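오피니언 > 기고 > 노동과 일터

회의 시간의 상한을 규정으로 정하자

최종 수정: 10월

회의는 조직의 비용이나, 대부분의 기관은 이를 장부에 기록하지 않는다. 니켄트 연구원이 지난해 부서별 일정표를 집계한 결과, 한 부서가 일 년간 회의에 배정한 시간은 2213시간이었다. 이 가운데 안건이 사전에 공유된 회의는 절반에 미치지 못하였다.

본인은 모든 정례 회의의 상한을 50분으로 정하고, 이를 권고가 아닌 내부 규정으로 명문화할 것을 제안한다. 권고는 직급이 높은 참석자 앞에서 효력을 잃는다. 데스테티 지사는 권고문을 두 차례 배포하였으나 평균 회의 시간에는 변화가 없었다.

논의의 깊이가 얕아진다는 반론이 있다. 그러나 심층 검토가 필요한 사안은 서면 의견을 먼저 받고 별도의 회의를 소집하면 된다. 이바라 사업단은 이 방식을 도입한 뒤 147건의 안건을 서면으로 종결하였다. 회의록의 분량도 함께 줄었다.

규정에는 종료 시각의 준수 책임이 주재자에게 있음을 명시하여야 한다. 예외 승인 절차는 두되, 그 사유를 회의록에 남기도록 한다.

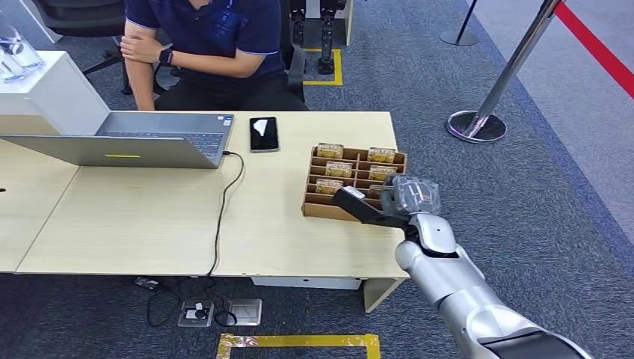
훅포트 지부에서는 상한을 두자 회의가 둘로 쪼개졌을 뿐 총 시간은 그대로였다며, 횟수에 대한 제한을 함께 두지 않으면 규정의 실효가 없을 것이라는 의견을 보내왔다.

관련 글
서면 결재는 왜 늦어지는가
수요일 오후를 비워 두는 기관들
회의록 공개 범위에 관한 소고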